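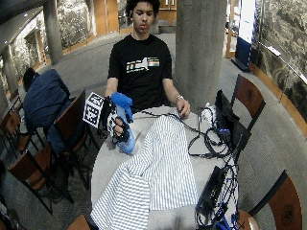 Clitlow 85 is a water-based screen ink for cotton and cotton-rich knits, supplied ready to print. It is formulated for chest-width graphics on dark garments, where an opaque white has to sit beside narrow bands of colour without bleeding into them. A black T-shirt with white block lettering and thin stripes in red, orange, yellow, green and blue is typical of the work it is meant for. White should be printed first and flashed before the colours go down.

Mesh and curing
Use 6 per cent fixer by weight where the dryer tunnel is short. Stir by hand; high-speed mixing draws in air and leaves pinholes. Mixed ink keeps until the end of the shift and should then be discarded — it does not recover with added water.

Coarse mesh suits the white. Stripes narrower than the squeegee edge radius need a finer one and a harder blade.

Supply
Tub, order code 1187. Drum, order code 3125. The Kusora range of colours is compatible; Lashari metallics are not. Colour cards were last revised in May.

Technical enquiries: Debora Cirillo, ink laboratory.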